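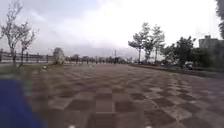 Okay, week four, and we're on to pattern and scale, my favorite handout of the whole course! Last time we painted our sample boards and picked a main color, so you should all have one wall color, one trim color and one "brave" color written in your notebook. Tonight we put pattern next to them. Start with how big a pattern reads from where you'll be standing, because a repeat that looks bold in your hand can melt away across a room. A checkerboard does this beautifully. Look at those brown and tan squares out on the plaza: big and easy to pick out up close, then further off they shrink until it's all one reddish-brown texture. Your rug does the same thing on a smaller stage. If you mostly see it from the doorway, go up a size.

Home | Course Notes | Room Plans | Supply List | Contact

THE SCALE TEST

Tape your fabric or paper sample to the wall, back up as far as the room lets you, and squint. If you can still pick out the pattern, it's working as a pattern. If it's gone to mush, it's working as a color (perfectly fine, I do this on purpose with tiny ginghams), so check that you like the color it turned into. I once hung a little green and cream sprig print in my hallway, and from the stairs it read as pea soup. I lived with pea soup for two years.

Then do it again after dark with the lamps on. Please don't skip the lamps!

MIXING PATTERNS

My usual recipe for a bedroom or a living room:

- one large pattern, on the biggest soft thing you own (curtains, bedspread, rug)
- one medium pattern in at least one of the same colors
- one small pattern or a stripe, used in little bits, like a cushion or a lampshade
- plenty of plain stuff in between

For the demo boards I'm using the Alberg stripe, the Ultell floral and a plain Enen linen. The Alberg is the narrow one, and you'll be surprised how quiet it goes once it's across the room from you. The Ultell has a huge repeat, so if you're covering anything with a seat and a back, buy extra and match the flowers before you cut. Ask me how I know.
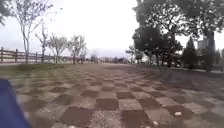 Can I use two checks in the same room?
As long as one is clearly bigger than the other, go right ahead. Two checks of nearly the same size look like you tried to match them and missed. I like a wide check on the floor and a small one on a cushion, with a color in common.

WHAT IT COSTS

My own guest room came to 1111 dollars, and the budget was 1000, so don't let anyone tell you I'm a saint about this. The overspend was nearly all trim! I fell for a braided edging at Hegedűs and bought enough for the curtains, the bedskirt and a footstool I didn't own yet. The curtain fabric itself was only 122 dollars, from the remnant bin. Remnants are the best place to get your small pattern, as you need so little of it.

FOR WEDNESDAY

Bring your sample board, scissors, a glue stick and at least three scraps of pattern in different sizes. Wrapping paper counts, and so do old pillowcases. Do the squint test on each scrap at home and jot down the color it turns into. We'll be pinning everything up on the long wall, so put your initials on the back.

Share this page | 2 comments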